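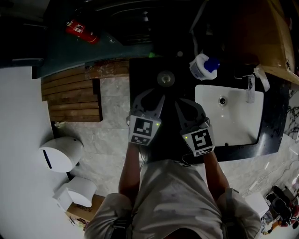

Hartley Allotments and Gardens, notes from the August get-together, 15 Aug 2023

I took the notes again as Tia Inskip had her wrist in a splint, so blame me for the spelling. Good turnout considering the rain!

Last minutes: agreed, apart from Neville Hollis pointing out that I'd put him on plot 2 (he's been on 12 for years — sorry Neville).

Water: the bill came to £977, up a fair bit on last time. We talked about it for ages. Tia wants a meter on each row, Neville thinks the trough by the Mustberg Lane gate is leaking, and I'm with Neville. He'll turn it off overnight and read the meter in the morning.

Compost: Ranora will drop a bulk load if we order 300 bags or more. We don't need anything like that many, so I'm asking the Zorkdale lot if they'd like to go halves. Left open.

Blight: two plots have it. Please bag up your tops and take them home, don't put them on the heap.

Show table: marrows, beans and jam as usual. I asked for a chutney class and got it, hooray!

Gate code: changes in March, not before.

AOB: somebody has my good fork.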